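3.2 The toothbrush-and-mug task

Of all the everyday jobs in the Drikilis collection, the bathroom set is the one we enjoyed studying most. It asks for very little: a toothbrush, a mug, a tube of toothpaste and a clear stretch of table. Yet it holds a surprising amount of variety, and it gave us some of the richest material in the whole study. The set accounts for 1,378 of our recorded arrangements, split between the two sites, Indon and Mfaume.

The goal is easily stated. At the end of a trial the toothbrush should be standing in the mug with its bristles up, and the toothpaste should be put away beside it or in it, as the person prefers. We left the starting layout open. People could lay the brush at any angle, on either side of the mug, and turn the mug's handle whichever way they liked. We had expected most layouts to look alike, and were delighted to find that they did not.

What makes the toothbrush such a lovely object to study is that it has to change direction on its way. It starts flat and must finish upright, so at some point between table and mug it has to be turned through a quarter circle (Figure 2). Where that turn happens differs a great deal from one person to the next. Some tilt the brush straight after picking it up, well away from the mug. Others carry it low and level, and bring it upright only at the rim. A third group — smaller, but very consistent — turns it twice, first roughly and then again as a correction over the opening. 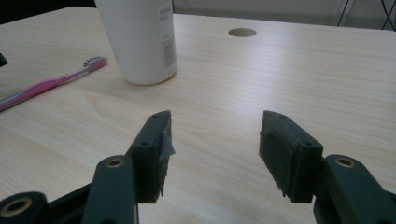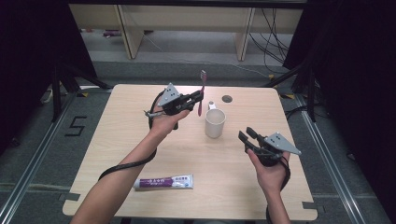
Figure 2. Toothbrush and mug on the wooden table. First picture: the brush lying diagonally, head towards the mug. Second picture: the brush held nearly upright, with the toothpaste tube lying in the foreground.

The mug matters more than we first thought. A plain white mug is wide enough to accept the brush at a fair slant, and many people make use of this by letting the handle touch the inside wall and slide down. With the narrow tumblers of our earlier Zatex study the same move tended to tip the tumbler over. In the present set over 20 layouts were repeated with both kinds of vessel, and the slanted entry was far more common with the mug.

Toothpaste brings its own puzzles. A tube lying on its side has a heavy middle and a light cap end, and it can roll when nudged. People who dealt with the brush first often had to reach past the tube to do so, while those who began with the tube gave themselves more room later on. We coded this choice of order for every trial, along with the side from which the brush was approached. Trials in which either object left the table were kept and marked separately — 21 in all — and they are discussed with the other drops in Section 5.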